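Vastunura equipment program – progress report, 3/1/26

Hi all,

I promised you a proper update on the spending before the next instalment goes out, so grab a cup of tea, it's a bit longer than the last one.

Since July we've gone from one arm on a wobbly bench to a two-arm setup we're pretty happy with. The second arm came through Angelovski, who also did the first, and having the same supplier for both has saved us a heap of mucking around with mounts and cables. Freight to Sukolville was dearer than quoted (it always is!) but I'd left some slack in that line and we only ate part of it.

The bit I want to talk about is grippers, as that's where I'd like to change the plan. The original budget had us buying one fancy gripper with soft fingers and a force sensor. We've now trialled it on loan for 8 weeks next to the plain two-finger ones we already had, and for the small fiddly jobs – locks, keys, clips, that sort of thing – I can't make a case for the fancy one. It's lovely to use. It's also slow to get parts for, and the plain fingers are cheap enough to keep spares in a drawer. 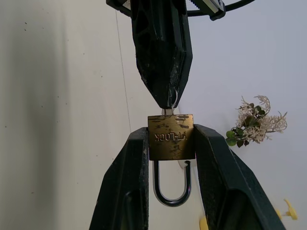
So what I'd like to do is drop the fancy gripper from this year's list and put the money into three things. First up is spare fingers, and plenty of them, as they're the part that cops the most wear. A set costs us $89 and I'd like six sets on the shelf. Second is a better camera mount for each wrist, $178 apiece from the Vatness catalogue, to replace the brackets we made ourselves. Mine rattle, I'll own up to that. Third is a boring one: a decent supply of household hardware to practise on. We've spent $197 on padlocks, hooks and bits from the hardware shop so far and it's been the best value on the whole sheet.

That leaves a fair bit unspent, and I'd like to carry it over for servicing. Neither arm is due yet, but I'd sooner have the money sitting there than come back to you with my hand out when a joint starts grumbling.

On the work itself, two-handed tasks are coming along. Picking things up is in good shape. Lining up a key is still hit and miss, and I wouldn't want to put a success rate in writing until we've run the same job over and over with the new mounts fitted. I've moved that milestone back one quarter in the attached schedule. Everything else stays where it was.

What I need from you: a yes or no on swapping out the gripper, and an okay on the carry-over. If it's yes, I can get the Vatness order in straight away and the finger sets will go on the same week. The loan unit goes back to Angelovski either way, freight paid by them.

Receipts are in the shared folder under equipment.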